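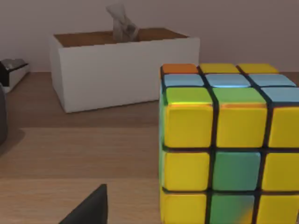
Slide 1. Cube on the table, white box behind.

Good morning, and thank you to Magnus Shearer for the invitation. My talk is about how adults learn a hobby from other adults, and why many of them stop in the first month.

(Wait for people to sit. Speak slowly.)

I run an evening club in Larnness. We teach puzzles, knots, simple card games and a little chess. In October we asked all our past members to fill in a short form. We sent it to 543 people and 83 of them answered. This is not a big share, so please do not take my results as science.

Slide 2. The first evening.

Of those who answered, 71 said they felt slow on the first evening. I did not expect so many. We had always started with a demonstration by our best member, Torquil Carnegie. He is very quick, and people enjoyed watching him. Afterwards they went home and compared themselves with him.

Now we start with someone who learned the same thing last season. This person still remembers which step was difficult.

Slide 3. Shorter lessons.

We cut the teaching part to 20 minutes. The rest of the evening is free practice with tea. Moataz Radwan was against this change and he still is, so I asked him to speak in the discussion.

(If time is short, skip the story of the knot book.)

Slide 4. What I would like to ask you.

Do you let beginners take the materials home? We do, and some things do not come back. I would like to hear how other clubs manage it.

(Questions. Repeat each question into the microphone.)

Related talks
Alasdair Hepburn: Keeping a club open in summer
Ruairi Drummond: Teaching chess to grandparents
Moataz Radwan: In defense of the long lesson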